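4.2 Layers, and why people stop halfway

I came to bed-making late as a research topic. My first study was on kitchens, and I only moved to bedrooms after Wiremu Maihi pointed out that our diary entries from the Merrick households kept wandering upstairs. He was right. Of the 3409 entries we ended up with, over 1000 mention a bed in some way, and a good many of those are grumbles about sheets.

What I want to talk about in this section is layering. When I asked people to tell me what was on their bed, hardly anyone gave me the tidy shop answer of sheet, duvet, pillow. They told me about a bedspread that stays on all year, a plain sheet that goes over it when the dog is allowed up, a quilt from a grandmother that gets pushed to the wall end at night and pulled back down in the morning. Duygu Işık, who coded the diaries with me, started calling these "standing layers" and "passing layers", and the names stuck. A standing layer is one the household thinks of as the bed itself. A passing layer comes and goes, and it's nearly always the passing one that ends up in a heap.

Figure 5 is a bed in the middle of all this, with a plain beige sheet lying rumpled over a blue floral bedspread and a patchwork quilt bunched at the head.

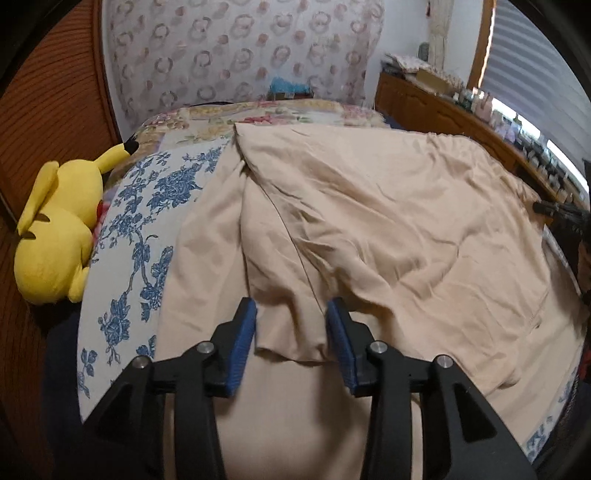 Plain sheets caused far more bother in the diaries than patterned ones, and I hadn't expected that at all! A pattern gives you something to line up. With a plain sheet people lose track of which way round it is, give it a shake, get a ridge running down the middle and then have to walk round to the other side — if there is another side. In 25 of the homes the bed was against a wall, and the person making it did the far edge by kneeling on the very thing they were trying to flatten. (I do this too.)

Then there are the soft toys. I'd left them out of my first coding sheet and had to put them back in, as they came up so often. A big plush can't just be tucked under the covers, so it gets moved to the edge, or to the floor, or on top of whatever is being straightened, and then moved again. One parent in the Skekberg group wrote that she makes the bed "around the animals", and her entries for November are mostly about which animal was in the way.

As for stopping halfway, the commonest place was after the passing layer had been pulled roughly up and before anyone had dealt with its creases. Most of our diarists counted that as made.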